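Power Strips: One Plug Becomes Many

Home Science Pages for Young Readers
Written by Cyprian Szulc

Look behind the television at home, or under a desk. You will probably find a long plastic box with several plugs pushed into it. It is called a power strip. It lets people plug in a lamp, a computer and a phone charger when the wall has only one free place.

What is on the outside?

The outside of a power strip is called the housing. It is made of plastic because electricity does not travel easily through plastic. The metal parts are hidden inside, where fingers can't reach them.

The places where plugs go in are called sockets. Some strips have sockets for only one kind of plug. Others have openings with odd steps and bulges, so that plugs from different countries can fit. A plug with flat pins and a plug with round pins may both go into the same opening.

Many strips also have a button. The little circle with a short line on it is the sign for power, and you can find it on computers, game players and washing machines too.
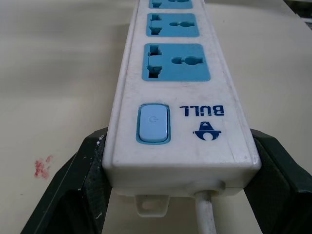 What is on the inside?

If an electrician opened a power strip, you would see long pieces of metal running from one end to the other. The metal is often brass or copper. Electricity travels through these metals very well.

Each socket touches the same long pieces of metal. When you push in a plug, its pins touch the metal too, and electricity can flow to your lamp. You can pull out one plug and the others keep working. Think of a street with houses along it. The street reaches every house, and closing one front door does not close the street.

What does the switch do?

Electricity needs a complete path to flow. A switch makes a gap in that path. When the switch is off, the gap is open and the electricity stops. When the switch is on, the gap is closed.

On many strips one switch works for all the sockets. On others, each socket has its own. 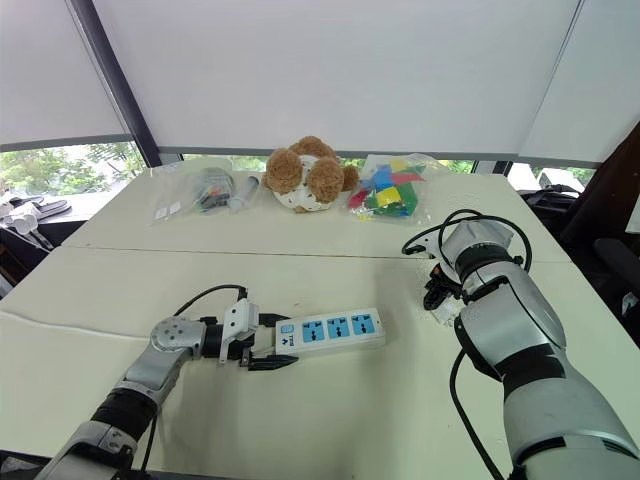 Electricians call everything plugged into a strip the load. A small lamp is a small load. A heater is a very big one. Every strip has a limit, and a grown-up can find it printed on the label or molded into the plastic. The number of sockets does not tell you the limit. A white strip with three blue sockets in a row has room for three plugs, but three heaters would be far too much for an ordinary strip. The metal inside could get hot enough to melt the plastic or start a fire.

Words to know

Housing – the plastic outside of the strip
Socket – the place where a plug goes in
Load – all the things using electricity from the strip
Switch – the part that opens or closes the path

Staying safe

Ask a grown-up before you plug anything in.
Never push anything except a plug into a socket.
Keep drinks and wet hands away from power strips.
Do not plug one power strip into another.
Do not cover a strip with a rug, a blanket or clothes.
If a strip feels hot, smells strange or has a crack in it, leave it alone and tell a grown-up right away.

Something to try

Walk around your home with a grown-up and look for power strips. Don't touch them. Draw each one and write down what is plugged in. Then put a star next to the thing you think uses the most electricity – the labels may help you decide.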